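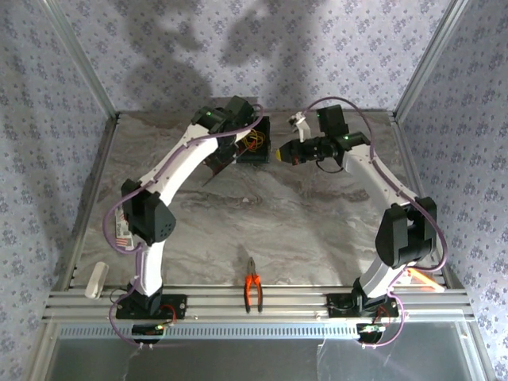 Thursday, bimanual cell, planner branch

Started 8.40. Moved both arms onto the Drovby planner and dropped the old joint-space one from the launch file. Purple cables are now in the collision model as swept capsules, radius padded. Left wrist cable was the one tripping false contacts last week.

1. Replan timeout set to 2000 ms. At the old value the right arm gave up whenever the left was parked over the back of the table.

2. Grasp detector on the black spool. Rostislav's retrained weights colour the hub and the flange as separate instances, so the pose flips. Merged them in post for now, ticket 109. The two bins at the back still need masking out.

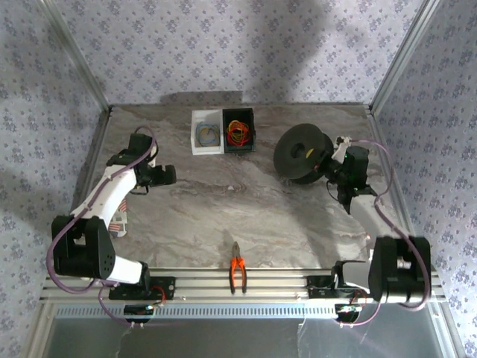

3. Wrist view, thin wire tracking. Segmentation holds on red wire against the black housing but drops out near the perforated plates, where the holes come through as speckle. Median filter at 49 px kills the speckle and most of the wire with it. Přemysl wants to try the centreline fit from Štěpánek.

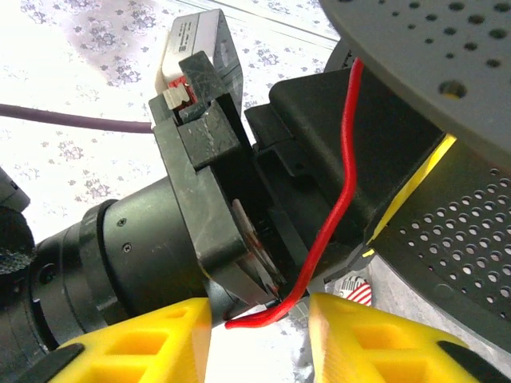 Centreline fit needs both ends labelled, and the annotation tool only saves one. I'll patch that before anything else gets recorded. Log is under run 2701.

To do: re-check hand-eye calibration, left side. Ask Durusbridge about the driver licence.

2 comments · 0 shares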